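Trondcombe Technical Institute
Introduction to Robot Handling - Handout 6
Instructor: Bimla Chaturvedi

Project Unit: Collecting Demonstrations with a Hand-Held Gripper

Purpose
Students will record short handling tasks with the hand-held gripper and prepare the recordings for use in the Drarner exercise later in the term. Grades are based on the quality of the recordings and on the written log. Speed is not graded.

Before the session
Read chapter 13 of the course reader. Each pair must bring a signed lab agreement to Room 859. Pairs without one may observe but may not handle equipment.

Procedure
1. Check that the lens is clean and that the gripper opens and closes fully.
2. Start the recording before picking up the gripper, and hold still for six seconds.
3. Carry out the task at an even pace. Keep the wrist level where the task allows.
4. Return to the starting position and stop the recording.
5. Enter the take in the log, including failed takes - these are kept and marked, never deleted.

Thin and flexible items, such as folded paper, require extra care. Close the gripper slowly and do not correct the grip with the free hand while recording.

Submission
Name each file with the pair code and take number. Logs are due at the Gruvness building office by 2 February 2019. The unit carries 96 points, divided equally between recordings and log. Students who miss the deadline may apply to repeat the unit in August. 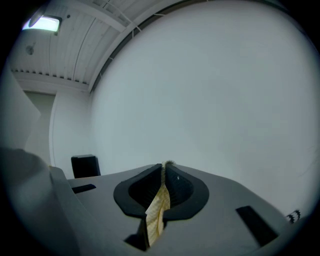 May a pair divide the work so that one student records every take?
Both students must record. The log should show which partner held the gripper for each take, and a pair whose log lists only one name will be asked to complete further takes before the unit is graded.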